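上个月房贷批下来那天晚上，我和我先生坐在还没铺地板的客厅里吃外卖，他突然问我：要是重来一遍，你还找自建吗？我想都没想就说找，但是绝对不会再签那种"总价包干"的合同了。今天就想聊聊这个事，写得可能有点长，因为憋了快一年。

先说清楚，我不是干这行的，我就是个自己盖过一次房子的业主，外加一个被亲戚朋友追着问了无数遍"你家到底花了多少钱"的人。我的看法很简单：私人盖房子，总价包干听着最省心，其实把业主放在了一个最没法说话的位置上。

我们当时找了三家施工方，Cistik、Serrano，还有一家比较小的 Prilton。Cistik 的报价单只有2页纸，总价写得清清楚楚，下面一行小字"含主体、水电、门窗及基础装修"。Serrano 的报价单有86行，每一行都有单价、数量、品牌档次，我看得头都大了。Prilton 介于两者之间，不过他们排期太满，聊了一次就没下文了。

你猜我们选了谁？当然是 Cistik 啊！两页纸多好看，总价还低一点。我先生甚至说，那家列86行的肯定是想把我们绕晕。现在想想，脸有点烫。

问题是从门窗开始的。合同里写的是"断桥铝窗"，我理解的断桥铝窗，和工地送来的断桥铝窗，差了不止一个档次。我去问，项目经理很客气，说姐，这就是断桥铝啊，合同没写型材厚度，也没写玻璃配置。他说得一点毛病都没有。我气得在院子里转了好几圈，最后还是补了钱换。

然后是强电箱的位置，然后是外墙保温的厚度，然后是楼梯间那扇小窗到底算不算在"门窗"里（对，这个也能吵）。每一次他们都不是骗我，每一次都是合同里没写。总价包干的意思是总价不变，可是总价里包着什么，谁写合同谁说了算。

说到强电箱顺便提一句弱电。这块我当时完全没概念，网线走哪里、书房要不要单独一路电，都是后来补的。
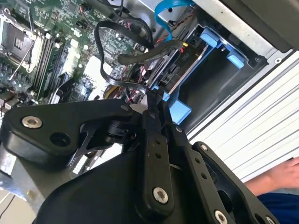
*拆开侧板的台式机内部*

我家书房就是这么吃的亏。我先生的台式机、显示器、打印机全挤在一面墙上，合同默认每个房间两个插座，于是现在桌子底下趴着一长条插线板。想加插座的时候墙已经批好腻子了，开一道槽、补一道槽、再重新刷，人工比材料贵多了。这种事如果报价单上有一行"书房插座，数量：两个"，我肯定当场就会说不够。可它藏在"水电"两个字里面，我上哪儿看见去。

后来我忍不住去找了 Serrano 那边的 Higinio Lozano，就是当初给我们做86行报价的人。有点不好意思，毕竟当时把人家拒了，不过他很大方，还请我喝了杯咖啡。他跟我讲，他们列那么细，自己也很累，很多客户看到一半就跑了，嫌麻烦，嫌他们抠。他说他最怕的客户是什么都不问的，签字的时候特别痛快，到后面每一项都觉得自己被坑了。我坐在那儿心想，这不就是我嘛！

当然，替总价包干说话的人也有他们的道理，我不想装作看不见。我表姐就是一个，她家盖房用的也是包干，顺顺利利，她说单价合同才可怕，今天量多了一点，明天又多了一点，最后结算的时候像开盲盒。这话我信。按实际工程量结算，要是图纸没画透，业主心里确实没底，地基多挖一米就是多一米的钱。还有人说，预算卡得死的家庭就需要一个封顶的数字，银行也喜欢看这个数字。都对。

可是我觉得表姐家顺利，主要是因为她家图纸画得特别细，连卫生间地漏的位置都标了。那份图纸其实替她做了清单的活儿。大多数人手里没有这样的图纸，我们手里就是几张平面图加几张效果图，效果图还画了一棵我家院子里根本种不下的大树。拿着这种东西去签包干，等于让对方替你做剩下的所有决定，而对方做决定的时候，肯定先想自己的成本。换了我开公司，我也这么干。

还有一个事我觉得大家低估了，就是比价。两页纸的报价没法比。Cistik 的总价比 Serrano 低，低在哪儿？我当时根本答不上来。后来我把两份东西摊在饭桌上，一行一行往回推，才发现差价几乎全在门窗和保温上，后来补的钱，正好又把这两块补回去了。补完以后我们反而花得更多，毕竟中途改的价格没有第二家跟你竞争嘛，工地都开着呢，你还能换人不成？

材料样品也是一个道理。我们看外墙砖的时候，销售拿了一块 Sinlow 的样砖，哑光的，摸着特别舒服，我当场就定了心。合同里写的是"外墙砖，米灰色"。送来的也是米灰色。你看，又没毛病！我后来学乖了，内墙漆那次直接把样板拍照、写上型号、让对方签字，前后花了十分钟，一句架都没吵。
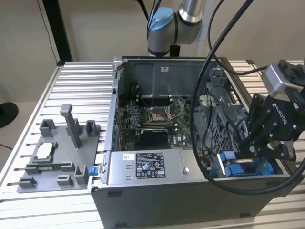 **已经签了总价包干合同，还来得及补救吗？**

来得及，开工前补一份材料和做法清单作为附件，双方签字，写明品牌、型号、厚度和数量；已经开工的话，就从还没施工的部分开始补。

补清单的时候别怕人家嫌你烦。我第一次提的时候心虚得要命，微信打了删、删了打，结果项目经理回了一个"好的姐，我让预算发你"。就这样。他们手里本来就有一份内部清单，不然他们怎么算成本的？只是没人要，他们也不会主动给。

拿到清单以后怎么看，我也说说我的土办法。先不管单价，只看有没有漏项。从大门口开始，在脑子里把家走一遍：门、门锁、玄关的灯、开关、地砖、踢脚线，走到哪儿对到哪儿。我是早上六点多醒了睡不着躺在床上走的，走到厨房就发现没有燃气管的预留，腾地一下坐起来，把我先生吓得够呛。漏项找完再看数量，最后才看单价。单价反而最不容易出大问题，多问两家就有数了。

付款节点也要跟清单挂上。我们合同里写的是"主体完工付百分之三十"，主体完工到底是封顶算完工，还是砌完墙算完工？又吵了一架。要是让我重新写，我会写"清单某某行至某某行验收合格后支付"。难看是难看，但是两边都没得争。

有读者可能要说，你讲来讲去不就是合同要写细嘛，跟包干不包干有什么关系。关系还是有的。总价包干这个形式，会让人觉得自己已经把事情办完了。数字定了，松一口气，后面的细节就懒得抠了。我就是这样，签完字那天还请全家吃了顿火锅呢。逐项报价逼着你在签字之前就难受，看那86行的时候是真难受，可是难受的时候改一行字不要钱。

所以现在有人问我意见，我都劝他：要封顶可以，先列清单，再在清单的基础上封顶，清单外的增项按约定的单价走，增项没有书面确认就不付款。Serrano 其实也接受这种做法，是我当初没有问。要是哪家公司死活不肯给清单，只肯给总价，那我觉得可以不用往下聊了，再便宜也别聊。

我表姐看完初稿说我太绝对。可能吧，我们下回吃饭接着吵。地板下周送货，这回我把型号、厚度、损耗率全写进订单里了，连踢脚线的颜色都附了样板照片。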